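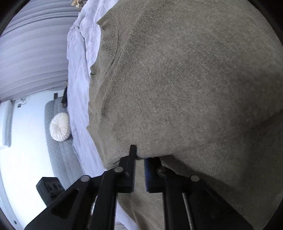
Ticket 3923
Product: Bosteo room thermostat with Luik wireless sensor
Status: Resolved
Opened: February
Category: Heating / bedroom does not reach set temperature overnight

Original report

The back bedroom gets cold every night even though the thermostat says the room is at the set temperature. The schedule is set to 66 from early evening until morning. When I go to bed the room feels fine. By the time I get up it is cold enough that I put on a sweater before I go down the hall. The thermostat screen still says 66 and the little flame icon is off.

The rest of the house is normal. The boiler is a few years old and was serviced in the fall. I have the Luik sensor in the bedroom and the Evier app on my phone. The thermostat itself is in the hallway. I have already restarted the thermostat and put a new battery in the sensor. The battery did not change anything.

A cheap dial thermometer on the nightstand read 59 this morning at 6:15. The app said 66 at the same time.

First reply from support

Thank you for the details. Before we look at the sensor, please check which device the thermostat is using for the bedroom zone. In the Evier app, go to Zones, then Bedroom, then Temperature Source. It should say "Luik sensor." If it says "Built-in" the thermostat is reading the hallway and ignoring the bedroom.

Please also send the firmware number shown under Settings, About.

Customer reply

Temperature Source says Luik sensor. Firmware is 1648.

I moved the dial thermometer next to the sensor for an hour in the afternoon and they agreed within a degree. So the sensor can read correctly, at least during the day. The sensor is on the dresser, on the wall side, next to the lamp. I don't think the lamp is close enough to heat it and it is off at night anyway.

Second reply from support

Firmware 1648 is current for that model, so no update is needed. Please open the history graph for the bedroom and look at the line between 10 p.m. and 6 a.m. A working sensor shows small ups and downs all night. If the line is completely flat, the thermostat has stopped receiving readings and is holding the last one. It should show a warning when that happens, but the warning can be turned off under Notifications.

Customer reply

The line is flat from 11:40 p.m. to 6:30 a.m. Then it drops straight down to 60 and the heat comes on. It does the same thing on the night before, only it starts a little later. Notifications were off for everything except low battery. I have turned them all on.

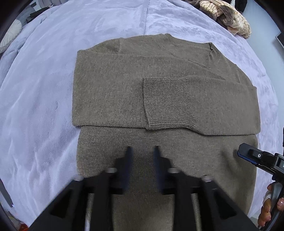 I also went through the bedroom this morning to rule out the simple things. Window latch is closed. The vent is open and has nothing over it. The door was shut both nights. I tried one night with the door open and it was warmer, but I think that is just the hallway air getting in. I would like to be able to close the door.

Third reply from support

A flat line starting late in the evening and ending in the morning usually means the radio link is dropping. The sensor goes into a low power mode when the house is quiet and sends a weaker signal. A closed door, a metal frame or a large appliance can be enough to block it at that level.

Please run the link test:

1. Press and hold the button on the back of the sensor until the light blinks green.
2. Put the sensor back exactly where it normally sits.
3. Close the bedroom door.
4. In the app, open Zones, Bedroom, Device Health, and tap Run Test.
5. Write down the link score. Repeat with the door open.

A score above 50 is good. Below 40 the sensor will probably lose contact at night.

Customer reply

Door closed, 39. Door open, 57.

I ran the closed door test again after dinner and got the same score. At 12:05 a.m. my phone got a "Bedroom sensor not responding" notification, so the notifications do work now that they are on.

One thing I should have mentioned earlier. We put a full length mirror on the back of the bedroom door over the holidays. The cold nights may have started after that. I did not connect the two because I was not thinking about radio signals. I was thinking about drafts, and had put weather strip around the window.

Fourth reply from support

The mirror is a likely cause. The backing on most mirrors reflects radio signals, and when the door is closed the mirror is standing between the sensor and the hallway thermostat. You can either move the mirror or move the sensor. Moving the sensor is easier to try first.

Things to keep in mind when choosing a spot:

Keep it on an inside wall, at chest height if possible.
Keep it out of direct sun and away from lamps and vents.
Do not lay clothes or bedding over it. Fabric will not block the signal but it slows down the reading.
Aim for a straight path to the thermostat that does not pass through the door.

If no spot in the room gives a good score, a Zultholm repeater plugged in halfway down the hall will solve it. Please do not buy one until you have tried the other locations.

Customer reply

I tried 2 other places with the door closed. On the bookshelf by the closet the score was 44. On the wall beside the headboard, opposite the side with the window, it was 61. That wall backs onto the hallway and the thermostat is a few feet farther along it.

I put the sensor up there with the adhesive strip that came in the box. The strip did not hold on the textured paint, so I used a small screw through the slot in the back plate. The manual does not mention the slot is for a screw. It might be worth adding.

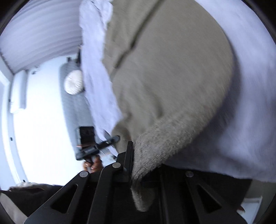 Follow-up after a few nights

The graph now moves up and down all night. The heat came on at 1:20 a.m., 3:05 a.m. and 4:50 a.m. last night, and the dial thermometer read 65 when I got up. No more notifications. The mirror is still on the door.

The room is slightly warmer in the early evening than it used to be. I assume that is because the sensor is farther from the window. I lowered the evening setting by one degree and will leave it there.

Closing note from support

Cause: overnight loss of radio link between the Luik sensor and the thermostat, with the mirror on the closed door the likely source of interference. Thermostat held the last good reading and did not call for heat.
Fix: sensor moved to the inside wall shared with the hallway. Link score with door closed now 61.
Parts replaced: none. Repeater not needed.
Passed on to documentation: screw slot on sensor back plate is not described in the manual; "not responding" notification should be on by default.

Ticket closed. Reply to this message within 30 days to reopen it.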